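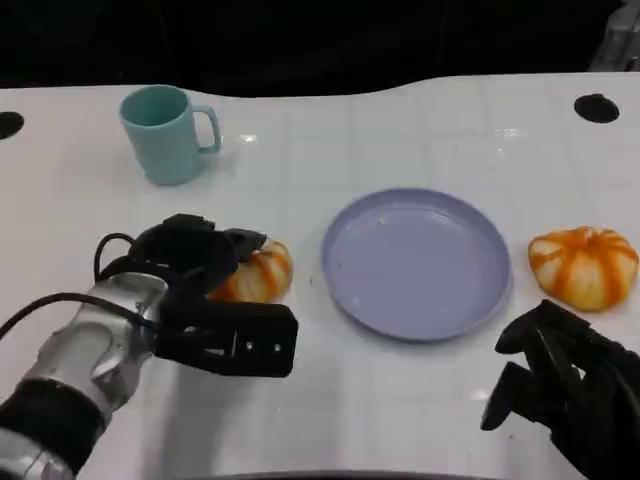

Left hand at the striped pumpkin, right hand waiting its turn. Mug at the back, lavender plate in the middle.

Sonlow Tabletop Kit: README and data card
Last revised 2021-06-13

Welcome, and thank you for picking up the Sonlow kit (or for thinking about it, in which case please read as far as "Things it is not good at" before you send us any money). This file covers what comes with the kit, how the recordings that ship alongside it were made, and the small matters of setup that people write to us about most. It has grown a fair bit since the first version and I have tried to keep it friendly. If you only have five minutes, read "Getting going" and leave the rest for a rainy afternoon.

What Sonlow is

Sonlow is a two-armed tabletop kit for handling everyday objects, sold by Brulleo and put together at our workshop in Tondbridge. You get two arms, two multi-fingered hands, a head camera, the control box and a licence for the software. You also get the recordings described further down, which were made on our own bench with ordinary things: mugs, plates, little decorative pumpkins and so on. We like pumpkins a great deal, by the way. The ribs give the fingers something to think about, and the stripes make it easy for a person watching the playback to see whether the thing has turned in the hand.

The table is sold separately. Ours is white and glossy with a faint grid of grey lines, and it has served us well, although I would choose a duller finish if I were starting again (see "Known niggles").

Getting going

1. Bolt the arm bases down before you plug anything in. Please don't skip this, even for a quick look.
2. Connect the hands to the arms, left to left. The plugs will fit either way round, which I am sorry about.
3. Run sonlow-check from a terminal and wait for both hands to report ready.
4. Put one light object within easy reach and run sonlow-demo reach --hand left.
5. Once you are happy with that, try --hand right, and then --hand both.

The cable on each arm needs enough slack to loop up over the forearm. If you tie it down tightly to make it look neat, the wrist will pull against it and you will get grasps that drift to one side. I did this to my own kit and lost most of a day to it.

The recordings

There are 2,200 recordings in the full set. Of these, 293 are kept back for testing and should not be used to train anything you plan to compare with our figures. Each recording is one short job at the table, from the arms' starting position to the end of the movement, and comes in a folder of its own with:

video.mp4, from the head camera
joints.csv, arm and finger positions
task.txt, one plain sentence saying what was asked
notes.txt, only present where the operator had something to add

The sentences in task.txt were typed by whoever was driving at the time and we have left them as they were. You will find "put the pumpkin on the plate", "pumpkin to plate please" and at least one that just says "same again". If you need tidy wording, the file tasks_clean.csv has a standard sentence for every folder, written by Yamila Arancibia, who read through the whole lot and has my lasting gratitude.

Failed attempts are included and marked with result=0. Do keep them in if you can. A hand that closes a little too early on a round object is worth having an example of, and the customers who have trained on both kinds tell us they prefer it.

How they were made

All the driving was done by hand, with an operator wearing a pair of gloves that the robot's fingers follow. We had 23 operators over the life of the project, some very practised and some on their first morning, and you can tell them apart by how long they hover before committing. Objects were set out afresh between recordings. We asked people to vary the layout and mostly they did, though plates have a way of ending up near the middle of the table and mugs have a way of ending up at the back.

Nothing in the set was staged with the lights turned up specially. It was the ordinary overhead lighting of the room, left as it was.

Known niggles

Shiny tables give small bright reflections, and an untrained model may take one for an object. A matte mat cures it, but then your pictures will no longer match ours, so please decide early and stick to it.

From the head camera the hand often hides part of the very object it is reaching for. If your work depends on seeing the whole object at the moment of contact, you will want a second camera. We have had good results with the Verstraete side bracket, which clips to the table and takes most small cameras.

Calibration wanders if the head is knocked. Run sonlow-check --head after moving the kit, even if you only moved it across the room.

Things it is not good at

Anything heavy, anything very thin lying flat, and anything wet. It can be taught to pick up a mug by the handle but it will be slow about it. It is also a bench kit and must not be used near people who haven't been shown where the stop button is.

Wear

We suggest looking over the finger joints after 3,000 grasps. Spare fingers are sold singly and can be swapped with the small hex key in the lid of the box. If you have lost the key, write to us and we will pop another in the post.

Licence and support

The recordings may be used for research and teaching by anyone who owns a kit. For commercial use, please ask first; we nearly always say yes, and it helps us to know what people are building. The next release is planned for July and will add drawer and cupboard tasks, along with a proper fix for the plugs in step 2.

Questions, corrections and photographs of your own tables can go to the Sonlow desk at Brulleo. Please include the output of sonlow-check with anything that sounds like a fault.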